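Zuridora Work Mats – Frequently Asked Questions

Quick answers on mats, cables and keeping a bench clear. Ordering questions are on the Orders page.

Which color do I get?
Teal. Matte. It's the only one right now. Dark gray cables show up fine on it, black ones too. Lighter and deeper patches in photos are normal, depends on the light over your table.

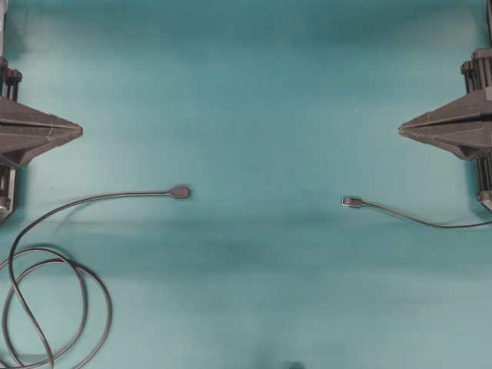 Sundimley, July 31, 2020
Answers below replace the January page. Sizes changed, so check before you reorder.

What sizes are there?
Large is 192 cm long, small is 146. Measure your table first. Then measure it agian.

Can I trim it?
Yes – straightedge, sharp knife, cut from the back. Trimmed mats can't be returned.

It arrived creased. Is it faulty?
No. Lay it flat overnight. Faint creases can hang on for roughly 11 days. Don't iron it, please don't iron it.

Does the teal match anything else you sell?
Not exactly. Closest is the Imurden drawer liner, which leans more gray-green. Expect pale gray, sage and teal side by side to look related but not the same. Samples on request if you're picky about it.

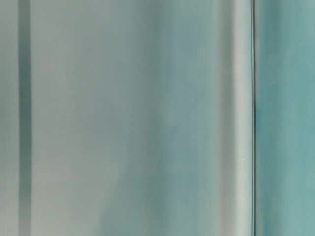 One customer wrote in to say the sage liner looked almost gray next to her wall and she'd have gone a shade darker. Fair point. Ask for samples before you buy a full set.

How do I stop cables taking over the bench?
Sort them before you start. Short ones out on the mat, long ones coiled and pushed to a corner. Big loose loops, two or three is plenty. Tight coils kink. Don't wrap around your elbow either, it puts a twist in.

Do I need ties?
For storage, yes. While you're working, no – loose loops pull out easier. Ties come in packs of 19, seperate item, not included with the mat.

Cable keeps sliding off the edge?
Move the coil in a hand's width or so. Or use the Chung edge clip, fits both sizes.

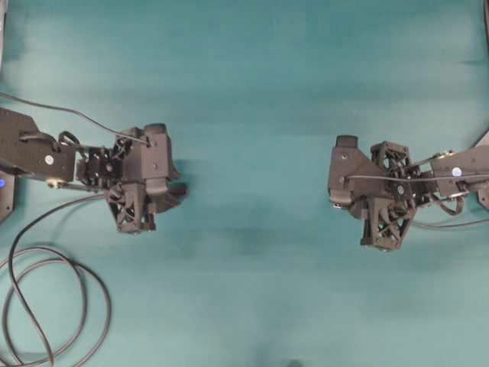
Cleaning and Care

What do I clean it with?
Damp cloth, drop of dish soap. Nothing with bleach. Lift the cables off first, unplugged obviously.

Can it go in the washer?
No.

How do I store it?
Rolled, teal side out. Folding leaves a line that won't come out.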